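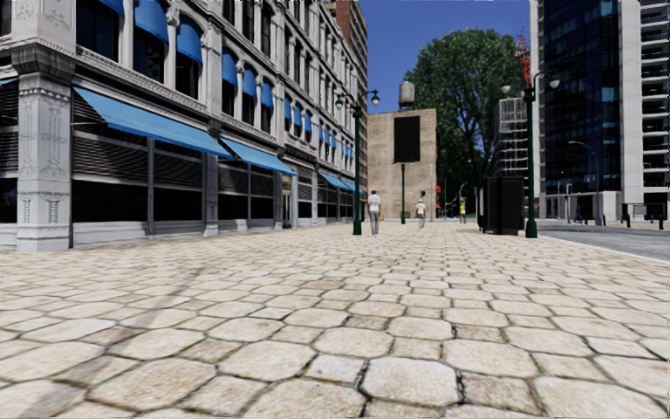 Mon 6 January – by Verena Prantl

Filed under: Evening courses / Robot building / Handouts

Session 4: Driving the Thaler before the Thaler can drive

Welcome back, and I hope the soldering irons had a good rest. Last time we left the chassis on the long bench with both motors turning in the same direction (well done, Mohandas, and yes, swapping the two leads is a perfectly respectable repair). This evening the chassis stays on the bench and we spend our time in Brimurine, the simulator, getting the steering program into decent shape. I know some of you came to use spanners, and you'll have them in your hands again before the evening is out.

Setting up

Start Brimurine on one of the workshop machines or on your own laptop if it managed the installation. Load the street map, then the Thaler model. Check the wheel diameter in the settings before anything else. It should read 112 mm, to match the wheels we bought, and the model arrives with 82 mm in that box. I lost most of a Sunday to this. The robot drove beautifully and every distance it reported was wrong, and I was looking for the fault in my arithmetic the whole time.

The ground

On the street map the paving is made of big eight-sided slabs with smaller, squarish stones set between them, and thin dark joints around the lot. A camera looking down at that sees edges going every which way. If your program hunts for "the edge of the path" by taking the strongest line it can find, it will happily follow a joint. Try it once, it's quite funny to watch, and then do the following:

– Blur the picture a little before looking for edges.
– Throw away any line shorter than the value in the notes file.
– Look for the pale kerb on the road side and give it more weight than anything inside the paving.

Shadows deserve a word too. A faint shadow across pale stone can look rather like a kerb to a program, so compare the two sides of any line you find. Stone on both sides means keep going. Stone on one side and grey asphalt on the other means you've reached the road and should stop.

Things that stand up

The lamp posts have bases a good deal wider than their shafts. Ambros measured his clearance from the shaft last term and clipped the base every time, so please measure from the widest part at ground level. People get a bigger margin than posts, and the robot slows down for them as well as steering round. I'd like to see that as two separate rules in your code – it makes them far easier to read when something misbehaves.

Logging

Switch on the log before each run. A short run can give you up to 1,486 lines, and you needn't read them all. Search for the word STOP and read the few lines before it. Leopold has written a small script that does the searching and it's in the shared folder with his instructions, which are very thorough.

Back at the bench

For the last part of the evening, pair up and fit the Vosix board to the chassis. Nylon spacers go underneath, battery unplugged, and please route the camera cable away from the left wheel. Valentin has the spare screws in a jam jar.

For next time

Bring one log from a run that went well and one from a run that went badly, with a sentence or two on what you think went wrong. We hope to try the real Thaler in the Bralport yard in March, weather allowing, so keep your old shoes handy.

Bralport Shared Workshop | Contact the course desk | © Bralport Shared Workshop | Back to top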